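Sorting the small stuff: my tidy-up project, Clirkbridge workshop course

I picked tidying because our bench at Clirkbridge is always a mess — nails everywhere, knives left out, nothing in its box. My question was simple: does one shallow tub in the middle make clearing up easier than walking each thing back to the toolbox?
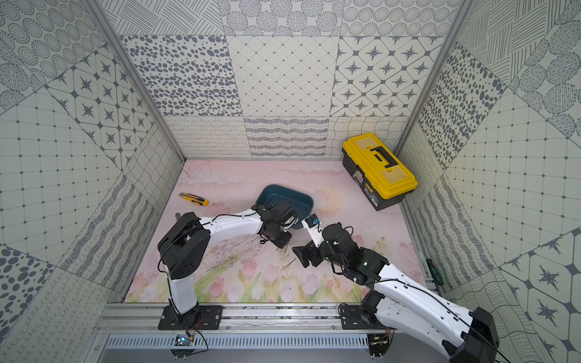 I went for a plastic basin with low sides, so you can reach in without tipping it. The rule was nails first, bigger tools after. I wrote the rule down in May 2019 and then changed it twice, which my notes from Didport show rather painfully!

The nails are the fiddly bit. They roll, they point every which way, and they're murder on your fingertips.
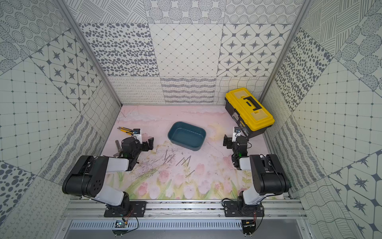
Fig. 2: Nails on the mat, tub still empty, toolbox in the back corner.

I'd also like to try a deeper tub in July, and maybe a magnet (cheating, I know).

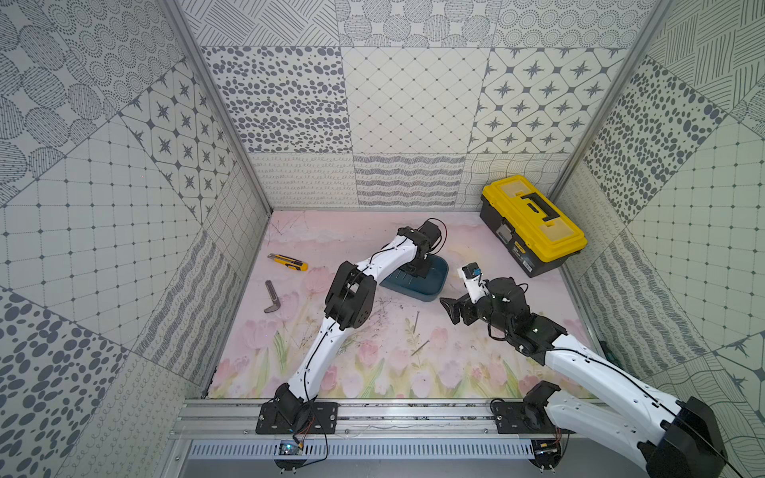
Fig. 3: Two thin metal pieces in the middle, knife and bracket over on the left.

Next time I'd give the knife its own spot — it really shouldn't share with the nails.

Contact the Clirkbridge course office | Back to top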